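ok so I finally moved out of the apartment on Prekstead and I have thoughts about getting a security deposit back. long thread, get a snack

background: lived there almost five years. one bedroom, third floor, terrible water pressure, great light in the mornings. deposit was one month's rent and I fully expected to never see it again because everyone in my building told me I wouldn't

first thing I did right (by accident!!) was keep the move-in checklist. it was in a folder with my old car insurance and a takeout menu. every scratch on that kitchen floor was written down and signed by the management company. I nearly cried

if you're signing a lease this month please go fill that thing out like you're getting paid for it. open the oven. run the shower. look at the window tracks. write down the weird stain in the closet even if you think it makes you look fussy

ok second thing. I read my actual lease. the cleaning part was one paragraph and it said "broom clean, appliances wiped, bathroom free of buildup." I had been picturing a whole hazmat operation and it was one paragraph

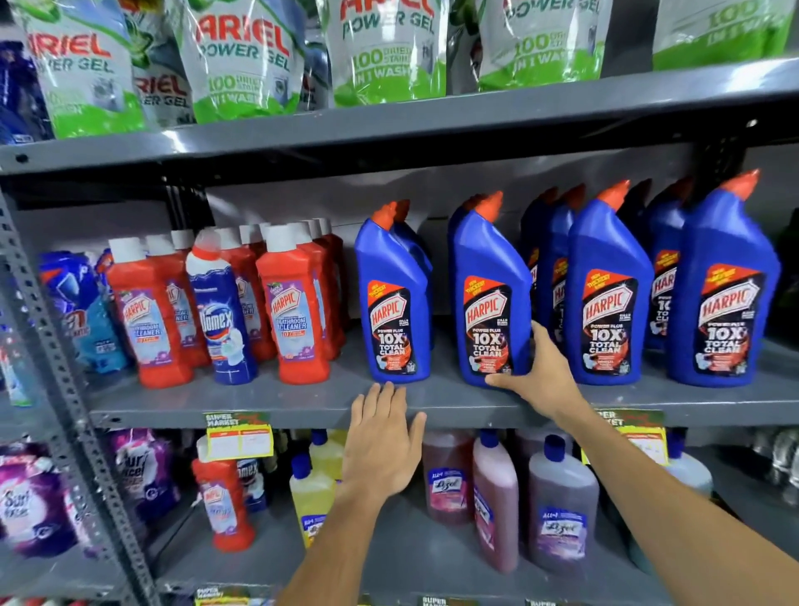 the bathroom was the part I was dreading. my tub had a ring that I'm pretty sure was older than me. my cousin Abhishek Nishad used to clean rentals in college and he gave me his whole order of operations over the phone, while eating chips directly into my ear

his order: toilet first so the stuff can sit in the bowl while you do everything else. then the mirror and sink. then the tub. floor dead last, and you back out of the room like you're leaving a royal court

he also said wait until every single box is out. I did not listen. I mopped around a tower of books for an hour and then dragged the tower across the floor I had just mopped. so I mopped again

the tub ring took me 47 minutes. I know because I had a podcast on and it ended before I did

kitchen was easier than I thought except for the top of the fridge. do not look at the top of your fridge. mine had a layer up there with its own climate, plus one single birthday candle

nail holes! people ask me about nail holes. my lease said small ones were normal wear so I left the tiny ones alone and filled two big ones where a shelf used to be. the tub of filler was cheap and I have enough left to patch a castle

third thing: take a video. I walked through every room talking out loud like a real estate agent, opened every cabinet, flushed the toilet, turned on all the burners. then I emailed it to myself the same day so there's a date on it

mine says 11/06/2021 and that date ended up mattering a lot, hang on 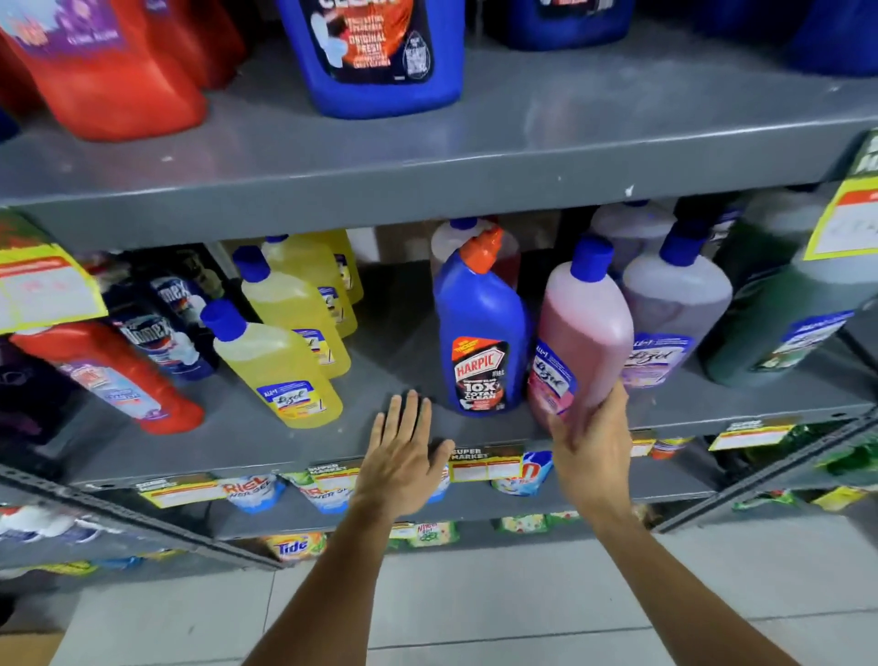 so I hand over the keys, the guy at the desk says it'll be a few weeks, everyone's very nice. I leave my new address on a form AND in an email. do both. the form will vanish into a drawer

weeks go by. then I get a letter with a list of deductions. cleaning fee, 80 bucks. carpet treatment, more than that. repainting one wall. and I'm standing in my new hallway reading it out loud to the cat

the carpet one got me because there was no carpet in that apartment. it was all wood and kitchen vinyl. I went back through my video to make sure I hadn't lost my mind. no carpet

I wrote back the same night. tried to keep it boring, which is hard for me lol. one page, no adjectives. each charge on its own line, what I disagreed with, and what I was attaching

attached: the move-in checklist, the video link, the paragraph from the lease about broom clean. asked for receipts for any work they did. asked for an answer in writing by a certain day

for anyone in a similar spot – look up the deposit rules where you live before you write. mine had a deadline for sending the list and a rule about normal wear. quoting the rule politely did more than all the yelling I did in the shower

they called me! I let it go to voicemail and answered by email. I get flustered on the phone and agree to things. I once agreed to a gym contract because the man sounded tired

first reply took off the carpet charge and called it "a unit mix-up." still wanted the cleaning fee and the wall. I said thanks for fixing the first one, please send the receipts for the other two. there were no receipts

check showed up in February. they kept 20 dollars for a mailbox key I really did lose, and you know what, fair. I think it's in the pocket of a coat I donated

a few people asked if I should've just hired cleaners. maybe! my neighbor did and she was happy with them. I was broke from the movers and had a free weekend so I did it myself and my knees complained until Thanksgiving

anyway I have a new move-in checklist for the new place and it's three pages long, I wrote in the margins. there's a dent in the freezer door and a drawer that only opens if you lift it. all documented, signed, and in the folder with the takeout menu

replies are open if you want the letter I used, I'll take my address off it and post it tonight after dinner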